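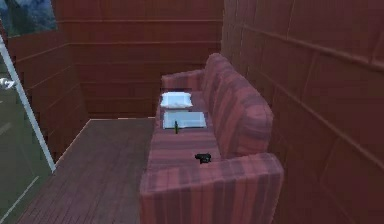
How to Put Together a Prompt Book
Posted 5 Jun 2022 in Backstage Basics

A prompt book is the script with everything else written on it: who moves where, when the lights change, when the phone rings, and who was supposed to bring the phone. If you are stage managing for the first time, someone has probably handed you a binder and wished you luck. The binder is the easy part.

What you need

A single-sided copy of the script, printed with wide margins. A three-ring binder at least two inches thick. Tabbed dividers, a ruler, sticky flags, and more pencils than seems reasonable, as actors regard any pencil within reach as a gift. Buy a good eraser too. You will meet directors who say "let's lock that in" and mean until lunch.

Step 1: Lay out the pages

Put the script on the right and a blank sheet on the left. The left page is for blocking, the right margin is for cues. If you're left-handed, flip it. I did a whole run of Ziltari at the Giston with the rings digging into my wrist before this occurred to me.

Number the pages by hand if the script came from more than one file. Ours had two page 27s, and for a week half the cast was a scene behind the other half.

Step 2: Draw a small ground plan

At the top of each blocking page, sketch the set from above. Boxes are fine. A box with an S in it is a sofa, a gap in a line is a door. Draw one, photocopy it 50 times, and tape or punch it in. When the set changes (it will), throw them out and copy a new one. Keep the old one in the back in case the set changes back.

Step 3: Write blocking in shorthand

Give each character one or two letters with a circle around them. Use X for cross, and standard stage areas for everything else: DL is down left, UC is up center. "(M) X DL, sits" is plenty. Put a small number in the dialogue where the move happens and the same number next to your note.

Write down what the actor did, then ask the director if it was what the director wanted. These are separate columns in life, if not in the binder.
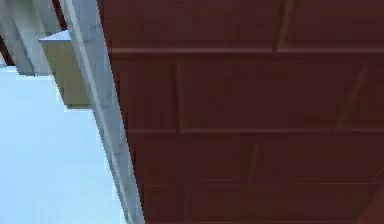

Dark reddish-brown wood, looking up at the panels.

Step 4: Add the cues

Don't put light and sound cues in until the paper tech, when the designers sit down and tell you where they go. Anything earlier is gossip. Use the ruler and draw a line from the exact word to the margin, then write the cue at the end of it:

LQ 14 for lights
SQ 6 for sound
FLY 2 for anything coming down from above on purpose

Write the standby half a page before. In a slow play you can stretch that a little. In a farce, group several standbys together and breathe when you can.

Sound at the Giston liked to number cues by letter and lights liked decimals, so we once had a 14.5 and an N-and-a-half in the same blackout. Agree on a system at paper tech and be boring about it.

Step 5: Fill the back of the binder

Behind the script, keep the contact sheet, the prop list, the preset checklist, the rehearsal schedule, and a sheet for running times. Emergency forms go in a sealed envelope at the very back. Note the time at the top of each act and the end of each act every night. When a director swears the second half has slowed down, you'll have it in writing, and you can decide how brave you feel.

Step 6: Test it on somebody else

Hand the book to your assistant and have them call one scene from it during a run. Don't help. Any place they stop and squint needs to be rewritten in bigger letters. In Virnberg last March I lost my voice at the interval and the Yadav Studio's house manager had to call act two from my book. It went fine apart from one doorbell, which I had written as a squiggle.

Common problems

Too many colors. Two is enough, and under a blue running light most of them look black anyway.

Ink. See the remark about directors.

Leaving it at home. The book stays in the theater, in a locked drawer, and you carry the key.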